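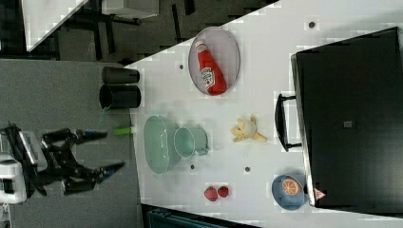

Ketchup bottle and plate on the white table.

How to Get the Last of the Ketchup Out (and Clean the Bottle While You're at It)

My grandmother could get another week out of a ketchup bottle that the rest of us had given up on, and I've been trying to live up to her ever since. If you have a squeeze bottle that only sputters and spits, please don't toss it yet! There's usually enough left in there for a pan of meatloaf glaze, or at the very least a good plate of fries.

What you'll need: the bottle, a small bowl, a spoon of vinegar (plain white or cider, whatever is open), warm water, and a little patience.

Start with the cap closed. Stand the bottle upside down in a coffee mug and leave it in the fridge overnight. I know some folks swing theirs around in circles over the sink, and my neighbor Nuno Vilela swears by it, but I've seen his kitchen ceiling and I'm sticking with the mug.

In the morning, open the cap over the bowl and squeeze slowly, from the bottom down toward the neck, the way you would a tube of toothpaste. Let the bottle fill back up with air between squeezes. If it starts to make that rude noise, stop, tap the cap on your palm a few times, and go again.

Once squeezing won't bring out any more, unscrew the whole cap and pour in 2 teaspoons of vinegar. Put the cap back on tight (check it twice, I'm begging you) and shake it hard while you count to 8. The vinegar loosens whatever is clinging to the sides, and you can pour it all out in one go. It will be thinner and a bit sharper than regular ketchup, so I stir in a pinch of brown sugar and use it for baked beans, sloppy joes, or brushing over chicken thighs for the last few minutes in the oven. Use it the same day.

Now for the cleaning. Fill the bottle halfway with warm water and a drop of dish soap, shake, and empty it. Do that again with plain water until it runs clear. The cap is the fussy part. Soak it in a bowl of warm soapy water while you do the rest of the dishes, then work a toothpick around the little opening, where the dried bits like to hide. Rinse it well and let both pieces dry apart.

A clean bottle is a handy thing to have. Mine has held pancake batter, which makes lovely small pancakes with very little mess, and my cousin Zinia keeps salad dressing in hers. Put a strip of masking tape on the side and write down what's in it, or you'll end up with ranch on your waffles one of these mornings.

If you'd sooner recycle it, look up what your town says about caps. Ours wants them screwed back on.

Stevens Street Kitchen Notes | Contact | Copyright August 2025 | Back to top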